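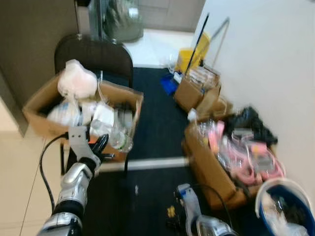 The storeroom clear-out at the Ketley building starts the last week of January and should be finished by the middle of February. Everything that has piled up along the wall since the fall move is being sorted into three groups: keep, recycle and throw away. Sorting is done from cardboard boxes, and a box goes up on a chair while it is being worked on, which saves a lot of bending. The one on the black chair has a white plastic bag, a white carton and a clear plastic bottle in it, and mixed boxes like that take the longest. The large box by the white wall, with the pink items and the clear packages, will be split into at least two smaller ones before anything leaves the room.

Some rules for the weeks ahead. Bottles must be emptied before they go in recycling. Cartons should be flattened and stacked by the door. Plastic bags that are still in good shape can be kept, folded, in the drawer under the sink. Cables go in a separate box and should be tied, not knotted. If you find a charger and don't know what it belongs to, leave it on the shelf marked Unsorted.

Buckets and mops stay where they are for now. They will get a permanent place once the new shelving from Joubert is in. The order is for 5 units at $145 each, and delivery is expected in February. Please don't stack boxes in front of the power strip.

Papers are a separate job. Old Zoko manuals and packing slips can be recycled. Anything with an address or account number on it goes in the shredding bin on the second floor. The bin holds 100 pounds and is picked up every other Friday.

Items worth keeping that no longer have a use in the building will go to the Clalluron reuse center. The center does not take open food packages, broken plastic or anything with a cracked lid. If one of the boxes is yours, put your name on the side in marker by the end of the month. Unmarked boxes will be opened and sorted with the rest. Questions can go to the front desk, extension 369.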